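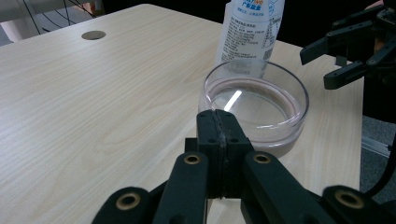
Rodel Samonte thinks I have the box numbers wrong. He wrote overnight that the fire alarm boxes in Usent were never numbered by street, that the first digit gave the circuit and the rest gave the position on it, and that any map which tries to run them in order down Soriano Avenue will come out scrambled. He had one correction to the spelling of a lineman's name and no greeting.

28/04/2021

Spent the morning testing Rodel's claim against the box list. He is right for the downtown circuits and partly wrong for the rest. Box 39 stood at the corner of Soriano and Depot, and its neighbors on the same loop all begin with a three. Box 272 is the problem. It should sit on the second circuit, and the wire book puts it on the fourth, out by the tannery. Either the tannery loop was rebuilt and the old number kept, or the clerk copied a line twice. I lean toward the rebuild. There is a charge for new poles on the tannery road in the same fiscal year, and nobody orders poles for a copying error.

The mechanism itself gives some help. Each box held a spring-wound movement that turned a notched wheel against a contact. The notches broke the circuit in the pattern of the box number, and the gong at the station struck it out. Two strokes, pause, seven strokes, pause, two strokes. To renumber a box you had to cut a new wheel, and wheels were bought from outside. A city short of money would move a box and leave the wheel alone. This supports keeping the old number after a move. It also means the number on a wheel is better evidence than the number on a list, and a lot better than the number painted on a pole.

The supplier is still uncertain. The ledger says Mernonen for the castings and does not say who made the movements. I had assumed one firm for both. Reading the invoices again, the castings are billed by weight, which no one would do for a finished box with a clock movement inside. So the shells came from Mernonen, empty, and someone fitted them. The department had a workshop behind the Second Street station with a bench, a drill press and a man on the payroll listed as "electrician and harness." I would like to know how he divided his day.

Weight of shells is given as a total only. I tried to work back to a per-box figure and stopped, as the same invoice includes bases and an unstated quantity of pole brackets.

Tea, then back to the journal runs. Jennylyn Lumanlan had left the bound copies of the county historical quarterly on the side table with slips in them. Her slips are the old pink library kind and she writes the reason on each. One says only "wires." It was the right one.
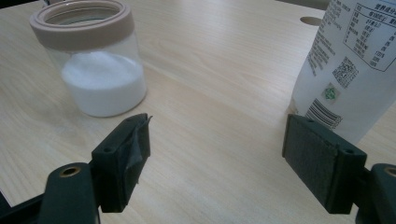 Vol. 39, p. 272

This is the Campos article on the alarm telegraph, which I had seen cited twice and never read. (Same two figures as my box numbers. I checked the citation again in case I had copied my own notes into it. I had not.) Casimiro Campos went through the council minutes while they were still in the basement of the old city hall, before the move, and he quotes passages that I have not been able to find in the present set. Copied out the parts I need:

– The council approved the system after the lumberyard fire, with two members against on grounds of cost.
– Keys to the boxes were at first held by the nearest householder or shopkeeper. A brass tag on the pole gave the address.
– Glass-front key guards came later, following a complaint that a keyholder had gone to visit his sister and locked the house.
– The annual maintenance appropriation was $400 and did not change for 20 years.

The last item explains a good deal. Battery zincs and copper sulfate came out of that money, as did line wire, insulators and paint. The batteries were gravity cells in open glass jars, kept on racks in the station cellar, and they had to be topped up and cleaned on a schedule. If the schedule slipped, the line current fell and the outer boxes became unreliable before the inner ones did. Campos does not make this connection. He treats the failures on the tannery loop as neglect of the district, and it may have been that too, but the electrical reason is enough by itself. It was the longest loop and had the most splices. I should calculate the resistance if I can get the wire gauge. The wire book gives length in miles and gauge as "No. 10," without saying which standard, and iron and copper would come out very differently.

I have some doubts about the key guard story. It is told of other towns with a different relative. Will cite it as Campos has it and leave it there.

He dates the end of the system to the vote to abandon it. I do not think the vote was the end. The payroll keeps the electrician for two years afterward, and there is a receipt for sulfate in the second of those. Someone was keeping the cells up. My guess is that the downtown loops stayed live while the telephone company finished its work, and that the outer loops were cut at once. Jocelyn Mangubat has the telephone exchange notebooks and has said she will look for a changeover date. She is not quick, but she is thorough, and I would take one date from her over three from the newspaper. 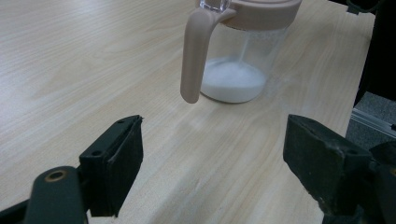 The removal itself is poorly recorded. The poles on Soriano were taken when the street was widened, and the contractor's sheet lists "sundry iron" by the load. I take it that most of the boxes went in those loads. Two are known to survive. One is in the county museum, shell only, repainted at least three times, with the door hinge replaced. The other is on a wall in a private garage, complete, and the owner has let Analyn Malabanan open it and take measurements but does not want the address in print. Her notes give the wheel as having two, then seven, then two. So the tannery box is found, and it is 272, and Rodel will have to be told that the number was real. Whether it sat on the second circuit or the fourth at the time it came down is still open.

Analyn measured the shell wall in four places. The thickness varies more than I expected on a machine-fitted door opening. There are file marks along the inner lip. This agrees with a shell bought rough and finished by hand in the Second Street shop. I have asked her whether there is any foundry mark on the back plate, which she could not reach without unscrewing it from the wall. She will ask in July when the owner is home again.

Put all of this into the Tradetier sheet, one row per box, with separate columns for number on wheel, number on list, number on map, and source. Most of the wheel column is blank and will stay so. I have left Rodel's circuit numbers in a column of their own and marked the ones I could confirm. The sheet sorts text and numbers differently and put Box 39 after Box 272, which cost me half an hour until I saw it. Set the column to numeric. Saved a copy before and after.

To do:

Write to Rodel with the wheel reading and the pole charge.
Ask the records office whether the basement minutes were refiled or lost. Give them Campos's page references.
Wire gauge. Try the insurance survey, which may name the material.
Return the bound volumes to Jennylyn by Friday and leave her slips in.
Check the electrician's name against the city directory. The payroll has two spellings and Rodel now has a third.

Rain from four o'clock. Did not go out to look at the pole stub by the depot, which can wait for a dry day and a wire brush.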